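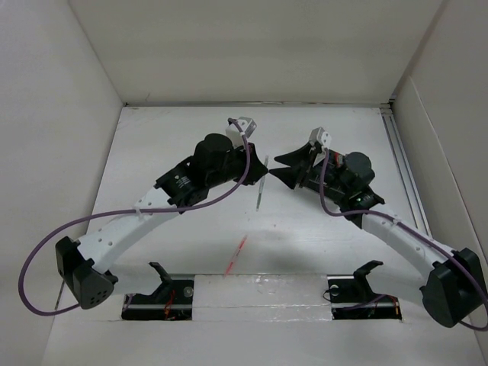 Spent most of today on tubes, so a short thread on how we label and sort them at the Junevard bench. Mostly for the two people who start in December.

We get through 800 or so slender clear tubes in a batch. They come in bags of 100. Open one bag at a time and fold the top over when you stop.

The dark green end goes down. Always. If you rack one the other way up, the person after you has to pull it, turn it and check its neighbors too.

Hold a tube by the middle. Gus Iwasaki used to pick them up by the top and we had smudges right where the label goes. He holds them by the middle now.

Labels go on the clear part, just above the green, with the number reading upward. Press from the center out. If it wrinkles, peel it and use a new one – don't try to flatten it with a fingernail.

Work surface: white, and keep it that way. Wipe it before you start and again before lunch. No pens on it, no cups, no phones. A clear tube on a cluttered bench is very easy to lose.

Racks hold 80. Fill from the back left corner and work toward yourself. Imani Obi fills from the right and her racks are fine, but pick one way and stick with it for the whole batch.

A rack with gaps gets a yellow card. A full one gets its number in the log and goes on the second shelf. Please don't put anything on the top shelf, it wobbles.

Chipped or cloudy tubes go in the small bin by the sink. Don't put them back in the bag. Ingrid Fitzsimmons goes through the bin at the end of the month and writes to the supplier.

Someone asked if the cheaper tubes from Rustema are any good. We tried one bag. The labels lifted at the corners overnight, so we went back to the old ones.

Next thread will be on caps – there are two sizes and they look almost the same in the drawer. Amos Doucet has promised me a list of which goes where.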